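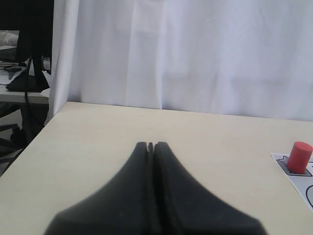
하프스타인 T19 벽걸이형 전기 온수기

제조: Hafstein
판매 및 설치: Follanville 설비
용량: 70리터
설치 방식: 벽걸이 세로형(가로 설치 불가. 해마다 몇 분이 시도하십니다)
내부 탱크: 법랑 코팅 강판
외장 색상: 흰색. 다른 색은 없습니다.

하프스타인 T19는 뜨거운 물을 만듭니다. 와이파이도 없고 앱도 없고, 아침마다 날씨를 읽어 주지도 않습니다. 앞면에 온도 조절 다이얼 하나와 표시등 하나가 있고, 표시등이 꺼지면 물이 다 데워졌다는 뜻입니다. 설명서는 9쪽인데 그중 두 쪽은 보증서입니다.

70리터면 어른 두 명이 이어서 샤워하기에 무리가 없는 양입니다. 세 번째 분은 앞의 두 분과 평소 사이가 어땠는지에 따라 결과가 달라집니다. 욕조에 물을 가득 받아 쓰는 댁이라면 한 단계 큰 Tuldale 시리즈를 권합니다. 저희로서도 그쪽이 마진이 좋습니다만, T19를 사 가신 뒤 욕조에 반쯤 잠긴 채로 전화하시는 분이 없었으면 하는 마음도 있습니다.

단열재는 탱크 전체를 감싸고 있어서 밤사이 열 손실이 적은 편입니다. 심야 전기를 쓰신다면 별매 타이머를 다는 것이 좋습니다. 타이머는 다이얼식이고, 정전 뒤에는 시각을 다시 맞춰야 합니다. 맞추지 않으면 새벽에 데울 물을 한낮에 성실하게 데웁니다.
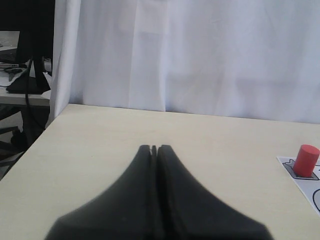 설치 전에 확인하실 것

벽이 가장 중요합니다. 물을 채운 온수기는 빈 온수기와 전혀 다른 물건이라, 석고보드 벽에는 달지 않습니다. 콘크리트나 벽돌 벽이면 기본 브래킷으로 충분하고, 경량벽이라면 Trornolach 바닥 지지대를 함께 주문해 주세요. 지지대 높이는 23센티미터이며 조절되지 않습니다. 조절되는 지지대를 찾으시는 문의가 많아 제조사에 전달했고, 답을 기다린 지 꽤 되었습니다.

전원은 전용 회로로 잡아야 합니다. 멀티탭 연결은 안 됩니다. 비싼 멀티탭도 안 됩니다. 급수 쪽에는 감압밸브와 안전밸브를 달아야 하고, 안전밸브 배출관은 배수구까지 내려 주세요. 가열 중에 배출관에서 물이 조금씩 떨어지는 것은 정상입니다. 줄줄 흐르면 정상이 아니니 급수를 잠그고 연락 주십시오.

관리

탱크 안의 마그네슘 봉은 녹이 탱크 대신 먹으라고 넣어 둔 부품입니다. 1년에 한 번 꺼내 보고 많이 닳았으면 교체하세요. 물에 석회질이 많은 지역은 히터 청소도 같이 하는 편이 낫습니다. 난방철이 시작되기 전인 9월에 예약하시면 원하는 날짜를 고를 수 있습니다. 첫 한파가 온 다음 날에는 저희가 고릅니다.

구성품

본체, 벽 브래킷, 앵커볼트, 안전밸브, 설명서. 감압밸브와 타이머, 연결 호스는 별매입니다. 호스가 왜 별매인지는 저희도 제조사에 물어보았습니다.

배송과 반품

본체는 화물로 보내며 건물 1층 입구까지 배송합니다. 계단 운반은 주문할 때 미리 선택해 주세요. 현장에서 기사님을 설득하시는 방법은 성공률이 낮습니다. 포장을 뜯지 않은 제품은 반품할 수 있고, 물을 한 번이라도 채운 제품은 불량일 때만 교환됩니다.

가격과 재고는 2022년 12월 8일 기준입니다. 설치비는 벽 상태와 배관 거리에 따라 달라지므로, 설치할 자리의 폭과 높이를 재서 문의해 주시면 견적을 보내 드립니다.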